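大学ロボ研・学生制作スレ その14
検索 キーワードを入力 検索する

1 : nezi_mawashi
文化祭に出すキッチン課題の相談です。チーム名はNudska、シミュレータはサークルで代々引き継いでいるTaiの上に組んでいます。課題は「缶を引き出しにしまう」だけ。だけ、と書いた五月の自分を殴りたい。
152回試して成功9回。先輩からは「人間の新入生でももう少しやる」という温かい講評をもらいました。

2 : hanpen_motor
9回できてるなら才能あるよ、その缶。

3 : 終電のサーボ
成功の定義は? 引き出しに入って、閉めて、手を離すところまで?

4 : nezi_mawashi
>>3
入れるところまでです。閉める工程は議題に上がるたびに全員がトイレに立ちます。

5 : kugi_to_mugi
五本指にこだわるから沼る。展示なら平行グリッパで十分。去年のGrarkedberg杯だって、上位はほとんど二本指だったでしょ。

6 : hanpen_motor
>>5
それを言ったら学生制作の夢がないだろ。二本指が缶をつまんで、客が「へえ」と言って、焼きそばを買いに行くんだぞ。

7 : kugi_to_mugi
五本指が缶を落として、客が笑って、焼きそばを買いに行くのとどう違うんだ。

8 : 終電のサーボ
焼きそばの話は模擬店スレで。
>>1 は缶の初期姿勢をどうしてる? 立てた状態だけで学習させて、倒れた瞬間に固まるのはうちの班が通った道。

9 : nezi_mawashi
立てた状態が七割、倒した状態が三割です。立っているほうは一応つかめる。倒すと指が缶を押して、転がして、追いかけて、また押す。見ていると犬の散歩みたいでだんだん情が湧きます。
ちなみに指の制御はJolelという自作ライブラリで、書いた人はもう卒業しました。コメントは全部「あとで直す」です。

10 : 終電のサーボ
遺産だな。大事にしろ。
倒れた配置の画面を貼ってくれないと何とも言えない。

11 : nezi_mawashi
貼ります。赤い缶が横倒し、右の黒いのが引き出しつきの箱、左の黒い手がうちの子です。野菜とトースターは障害物として後輩が置きました。趣味だそうです。

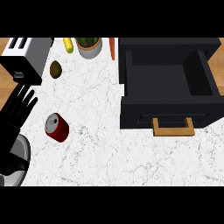 12 : yuge_no_ban
缶の向きをランダムにするとき、軸まわりの回転しか振ってないんじゃないの。寝かせた缶は、手首から見た長軸の角度を散らさないと意味がないよ。202エピソードくらい足せば様子が変わると思う。

13 : kugi_to_mugi
データを足す前に報酬を見直せ。押しても距離が縮めば点が入る設計なら、散歩するに決まってる。

14 : nezi_mawashi
>>13
入ります。点。めちゃくちゃ入ります。

15 : hanpen_motor
犯人は報酬だったか。

16 : yuge_no_ban
いや、両方やりなよ。報酬だけ直すと今度は怖がって触らなくなる。去年それで、ひたすら缶を見守る手が完成した。

17 : nezi_mawashi
火曜の部会で接触まわりの報酬を書き直して、長軸の角度も振ってみます。閉める工程の件は、また全員トイレに行くと思います。

お問い合わせ | 利用規約 | © ロボ研掲示板 | ページの先頭へ戻る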